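Drestovia moulding shop fits second belt conveyor on finishing line

2023-11-04
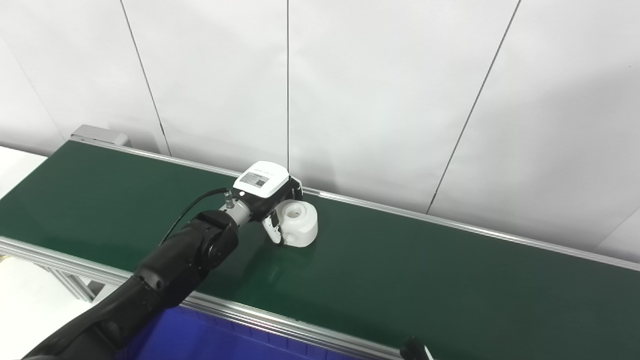

The moulding shop at Drestovia has put a second belt conveyor into use on its finishing line, bringing the number in the building to 2. The new unit carries moulded housings from the trimming bench to final checking, a job previously done with stacked trays and a trolley. The belt is deep green with a slightly reflective surface, and runs between aluminium rails. The near rail is a wide, ribbed extrusion, so side guides and sensor brackets can be clamped on at any point along its length without drilling. A white part such as the chunky moulding with the round hole in its upper face stands out clearly against the green, and checking staff had asked for that contrast when the belt colour was chosen.

The conveyor was supplied by Janata and assembled on site. The belting itself comes from Sadex and is wiped down at the end of each shift with a damp cloth and a mild cleaner. Solvents are not permitted on it, as they dull the top layer and make parts drag when the line is stopped.

Trials began in June on a single product, housing type 1302, with the belt set to its lowest speed. Parts are placed at a fixed spacing of 32 cm, measured centre to centre. Closer spacing was tested and dropped after housings touched at the transfer point and marked each other on the outer wall. Fitting a low guide on the far side cured most of the sideways drift - the rest was traced to a tail roller that had been set slightly out of square.

Tracking is now checked at the start of every shift and the tension once a week. Spare belts are held in the stores at Salgado, and a change can be made without removing the legs or the far rail.

The older conveyor stays in service for the larger covers. It will be given the same belting when its present belt wears out, and the trolley has been moved to the packing area.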